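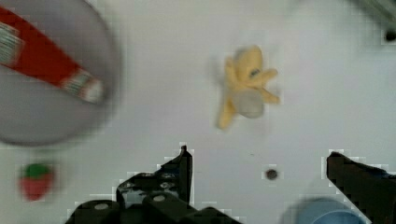 A red and white toy on the gray plate

I moved into my apartment in May, and for the first few weeks I thought I hated the kitchen. The cabinets were fine, the floor was fine, there was plenty of counter. I just never wanted to be in there after the sun went down. I'd eat cereal on the couch and call it dinner.

Then my friend Rosimeire came over, stood at the sink for a minute and said, "You're chopping onions in your own shadow." She was right! The only light was one big ceiling dome smack in the middle of the room, so every time I stood at the counter my head was between the bulb and the cutting board. I'd been blaming the kitchen for something a lamp was doing.

So I went down the rabbit hole of under-cabinet lighting, and if you rent like I do, there's more you can do than you'd think. My first try was a pack of stick-on puck lights that ran on batteries. They were cute for a week or so and then they got dimmer and dimmer, and one of them fell into a pan of rice (it survived, the rice did not). After that I bought a plug-in strip from Vestero, 24 inches long, with a little switch on the cord. It hooks over two screws that were already under the cabinet - no idea what the last tenant hung there, but thank you.
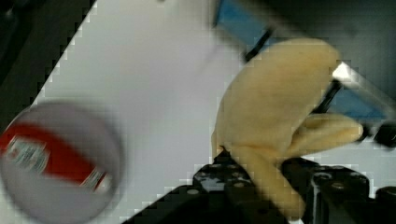

Picking the color of the light

I got this part wrong the first time. The box will have a number with a K after it, and I grabbed the highest one because it sounded like the brightest. Nope. It's the color, and mine was so blue that a perfectly good chicken looked like it came from a morgue. I took it back and got 3,000 K, and the whole room calmed down. Tomatoes look like tomatoes again.

Brightness is the lumens number. My strip is 400 lumens and it covers the stretch between the stove and the sink, which is where I do all my chopping anyway. My neighbor Osvaldo has one twice as bright and he loves it, but his counters are dark and mine aren't, so at my place it would bounce right into my eyes.

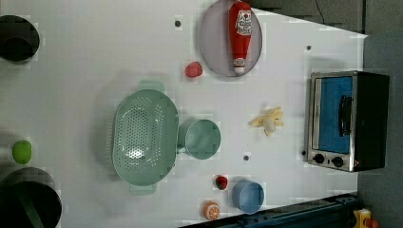
The other thing I'd tell anybody is to mount the strip toward the front of the cabinet. I had mine way at the back against the wall at first, and I got a beautifully lit backsplash and a dim cutting board. Moving it forward took ten minutes, most of that spent looking for the screwdriver. If your cabinets don't have a lip along the bottom you may see the bulbs when you sit down, so try it with painter's tape before you put any holes in anything.

I still use the ceiling dome when I'm mopping. The rest of the time it stays off, and I've started leaving the strip on in the evening even when I'm done cooking. Next up is the hallway, which has one switch at the wrong end and a bulb I can't reach without borrowing Osvaldo's ladder. If you've found a decent stick-on light with a motion sensor that doesn't eat batteries, please leave me a comment!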